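Bay inspection — shelf and enclosure
Site: Brorkport, ground floor
Bay: 6
Month: February
Checked by: Efraín Pacheco

1. Frame
Joint plates and fasteners — all tried by hand and with the key. One on the back rail took a quarter turn. OK now.
Diagonal bars — no play at either end. OK.
Comment: please use the long key from the Plutau kit for the back corners. The short one rounds the heads.

2. Wall panels
Fixed at top and bottom — OK.
Paper lifting at seams — yes, left wall, low down, almost 5 cm. Pressed back with paste. Look at it again next month.
Comment: the spare roll of butterfly paper is in the Kudham cupboard. Cut from that and leave the new one sealed.

3. Floor sheet
Lies flat, no raised edge — OK.
Marks — one scuff near the front, will not wipe off. Leave it.
Comment: no spray cleaner on the printed side. It takes the black line off the flowers. Damp cloth only.

4. Bookshelf
Stands square to the back wall — OK.
Side panels, sharp edges — none found. The rounded tops were sanded before painting and are still smooth.
Top board — pushed down at both ends and in the middle. No movement.
Books — lower shelf only. OK.
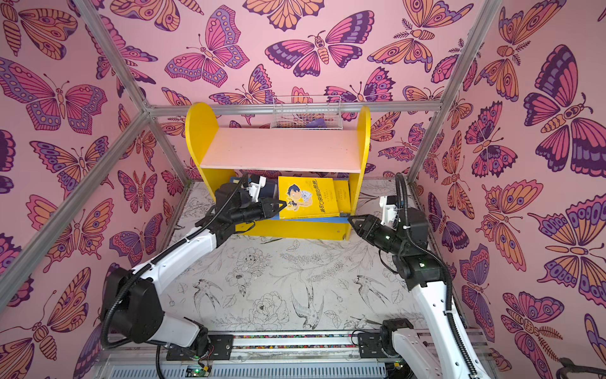

Item 4. Yellow bookshelf at the back wall, wire basket on the rail behind.

5. Hanging basket
Hooks seated on the top rail — OK, but one had worked towards the edge and was moved back.
Load — limit is 400 g including the basket. The basket by itself is 198 g on the kitchen scale, so there is not much to spare. Small, light things only.
Wire ends — run a finger along the rim. Nothing sticking out.
Comment: Vishwakarma asked if a second basket could go up. Not until the rail has been checked with the extra weight on it.

6. Around the bay
Walkway clear — no. Two cartons left by the door, moved to the store at 4 pm.
Fire point visible — OK.
Lighting — OK.

To do before the next check
Left wall seam — look again.
New label for the basket limit — the old one has faded.
Order a long key for this bay.

Result: pass, with comments.
E. Pacheco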